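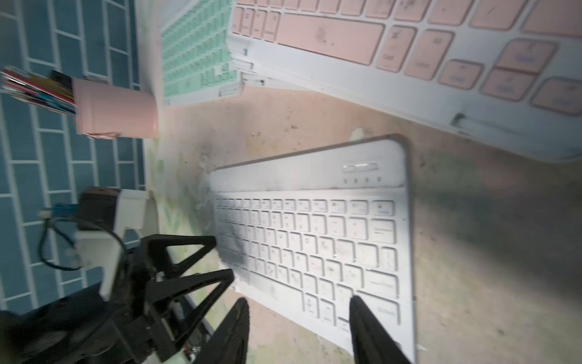
4.2 Visible soiling on light-colored keyboards

Light-colored peripherals made up most of the equipment handed in at the Undberg reuse workshop during the study period. Staff sorted each item by eye before any cleaning took place, using the grades set out in Section 3: clean, lightly marked, soiled, and rejected. The grade decided which cleaning routine an item received and how long it stayed on the counter. White housings proved the hardest to grade consistently. On the white wireless keyboard in Figure 4, grey dust and dark streaks can be seen on the surface, most clearly along the left side near the keys, while the keyboards with pink and mint-green keys belong to the group we call mixed-color, where a white housing is combined with tinted keycaps. The two groups were graded separately, as the graders tended to judge a mixed-color keyboard by its caps and give less attention to the housing around them.

Both graders worked from the same written guide, adapted from the one used at Plurnitz (Toft, internal report). The guide asks for the housing and the key field to be graded one after the other, with the lower of the two grades standing for the whole item. In the first week this rule was often skipped. Items with a dirty housing and clean caps were passed as lightly marked, and several came back from the cleaning step with a note asking for a new grade. After the guide was reprinted with the housing listed first, the notes became less frequent.

Legends were a separate problem. Faint grey printing on white caps is easily confused with a thin film of dirt, and one grader reported wiping a cap to find out which it was. We did not allow this in the main round, as wiping changes the item before the second grader has seen it. Where a grader could not decide, the item was entered as soiled and marked with a query. Queries were settled by Omerović after the cleaning step and are left out of the agreement scores.

The background also affected grading. A light, mottled countertop hides dust that has fallen from a keyboard, and dirt already on the counter can be picked up by the underside of the next one. For the November round the counter was wiped between batches of 10 items, and each batch was laid out with space between the keyboards. Stacked or leaning keyboards were not graded until they had been laid flat, so that the whole key field could be viewed from the same side.

The cleaning routine itself was kept simple. Lightly marked items were brushed and wiped once with a cloth. Soiled items had their caps pulled where the design allowed it, and the caps were washed in a mesh bag while the housing was cleaned by hand. Low-profile keys of the kind found on slim wireless models were left in place, because the clips on earlier items had broken during removal. These keyboards were brushed along the rows with a soft brush from Wallner and wiped with a folded cloth edge. Dirt between the keys and the housing remained the most common reason for a second pass.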